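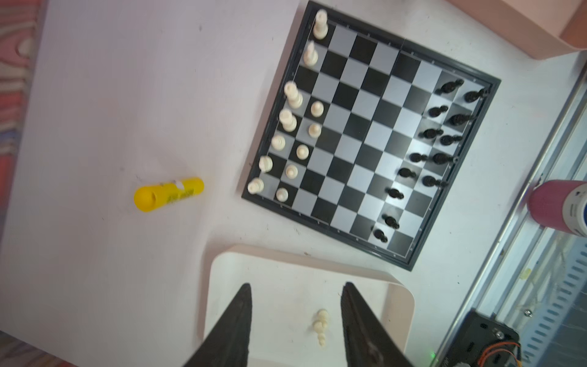
Chapter 3
Setting Up and Putting Away

Before we talk about openings, forks, or any of the clever things you are no doubt itching to try, I would like us to spend a little while on the plain business of getting the pieces onto the board. A folding magnetic set is what most beginners learn on, and a fine thing it is, since it travels well and stores flat in a drawer. Look at the cream pieces along the edge of the board, and at the pawns on the second rank just inside them, where one square near the top of the rank has been left with a gap. Whenever you find a gap like that before a game, stop and hunt for the missing pawn (mine are usually under the sofa!).

My old teacher, Mei-kuen Tsang, made us set up the whole board 7 times before she would let anyone move so much as a pawn, and I have been grateful to her ever since. 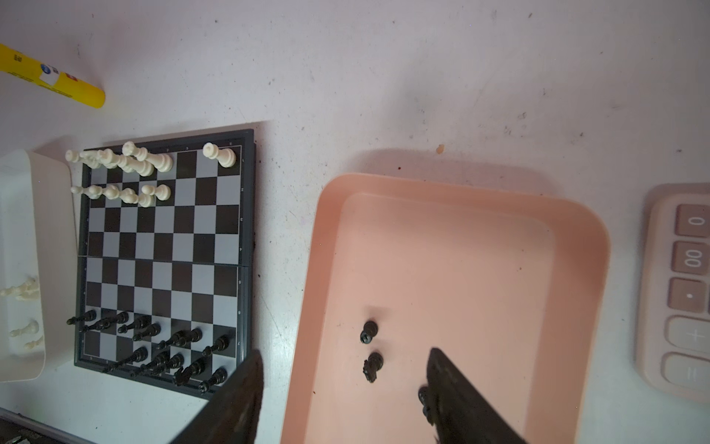
Putting away deserves the same patience. Keep one shallow tray for each color, lay the pieces in gently, and check them over before the board is folded. In Exercise 3 you will practice this with a partner, taking one color each and then trading sides.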